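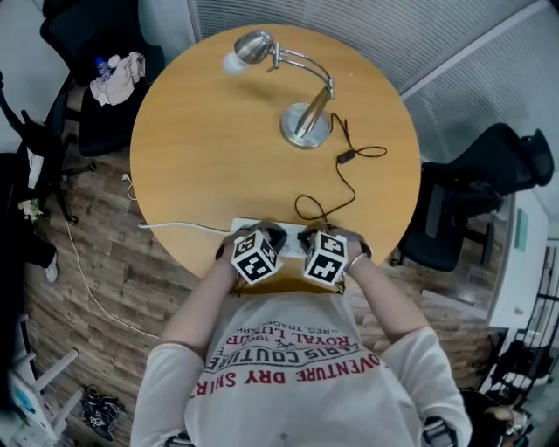
Zendlow LED bulb, warm white, pack of 2
Reviewed by Chathurika Dewan, 14 Sep 2024

The box says "daylight comfort for tired eyes." I have tired eyes and I read at night, so I bought a pack to see what comfort means at this price. Mostly it means a bulb.

The light is fine. It comes on at once and doesn't buzz, and a page of small print looks the way it should. My old Ketaseo bulb did the same for less money, and with both on side by side I could not tell which was which. My sister Thilini couldn't either, and she paints.

Then there is the dimming. The front of the box promises "smooth control." The back, in gray type, says the bulb needs the Zendlow dimmer, sold separately. With the Schwerdtfeger dimmer in my hallway it flickered at the low end, so I gave up on that.

As for the claim that it will last for decades, ask me in January – I'll at least know if it made it through fall. The warranty runs 2 years and wants the original receipt, which tells me how sure they are.

Not a bad bulb. I'd buy it on sale, and I'd ignore everything printed on the front.

Three stars out of five.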